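3. Planificación de la compra y presupuesto de la celda

Al empezar el proyecto disponíamos de una sola mesa, un brazo con pinza paralela y una idea bastante optimista de lo que costaba todo lo demás. En esta sección contamos cómo repartimos el dinero y qué haríamos de otra manera, con la esperanza de que sirva a otros grupos pequeños que estén preparando su primera solicitud de equipamiento.
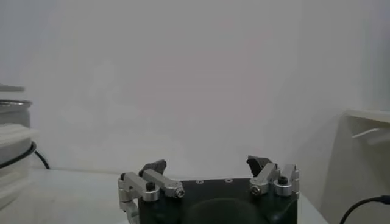
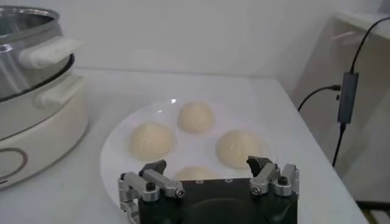 Figura 3. Vistas desde la muñeca del brazo, con la pinza abierta en ambas.

La partida que más nos ha enseñado es la de los dedos y sus puntas. En el plan inicial figuraban como un accesorio del brazo, sin línea propia, y el primer presupuesto que pedimos a Grindberg los incluía en el precio del conjunto. Bastó con preparar la tarea de los bollos para ver que merecían un capítulo aparte. En la segunda vista de la Figura 3, los cuatro bollos están sobre el plato en una especie de rombo, y las puntas negras quedan muy cerca de los dos laterales incluso con la pinza abierta. Con piezas blandas y redondeadas, ese margen decide qué punta hay que comprar, y es una decisión preciosa desde el punto de vista del diseño. Pedimos a Szczepańska tres geometrías distintas a 54 euros el par y nos quedamos con dos. La tercera sigue en el cajón — la usaremos con objetos rígidos.

3.1. Consumibles y repuestos

Reservamos 700 euros para consumibles del primer año, separados de la compra principal. La cifra cubre puntas de repuesto, tornillería, cables y los alimentos de las pruebas. Recomendamos con entusiasmo esta separación: el grupo dejó de discutir cada gasto menor y pudo cambiar una punta gastada el mismo día. La tornillería de cabeza hueca hexagonal que se aprecia en los eslabones de la pinza nos llevó además a incluir un buen juego de llaves Allen, que había quedado fuera de la lista.

Los cables merecen una nota. Los presupuestamos por metros y nos equivocamos, ya que los conectores pesaron más en la factura que el propio cable. En la nueva versión de la plantilla cada conexión es una línea, con sus dos extremos y su longitud, y el pedido a Stornley sale casi solo.

Utilizamos cookies propias y de terceros para mejorar su experiencia de lectura. Si continúa navegando, acepta su uso. Aceptar | Configurar | Más información

3.2. Electrodomésticos como parte de la celda

Una vaporera doméstica no suele aparecer en una solicitud de equipamiento de robótica, y conviene que aparezca. En nuestra celda comparte mesa con el plato y resta espacio útil al brazo por la izquierda. Compramos la nuestra por 70 euros, una cantidad mínima frente al resto, pero su elección condicionó la altura de montaje, la anchura de la mesa y el recorrido previsto para la pinza. Las asas que sobresalen hacia el plato obligan a tratarla como un volumen mayor que su diámetro nominal. Ahora medimos los aparatos con asas y tapa antes de pedir el tablero.

También aprendimos a fijar pronto el alcance necesario. En Dirnelstead trabajamos con una mesa de 75 cm de fondo, elegida después del brazo, y el orden inverso habría simplificado la compra. Una maqueta de cartón a escala real, hecha en una mañana, nos permitió comparar dos disposiciones y descartar una base más cara que ya teníamos casi aprobada. ¡Pocas herramientas de planificación nos han rendido tanto!

3.3. Calendario de pedidos

Agrupamos los pedidos en dos tandas. La primera reunió el brazo, la pinza y la mesa; la segunda, las puntas, los repuestos y los aparatos de cocina. Cerrar la segunda en diciembre nos dio tiempo para probar posturas de la pinza antes de elegir geometrías, y esa espera evitó al menos una compra duplicada. Para la ampliación prevista mantendremos las dos tandas, con las puntas siempre en la segunda.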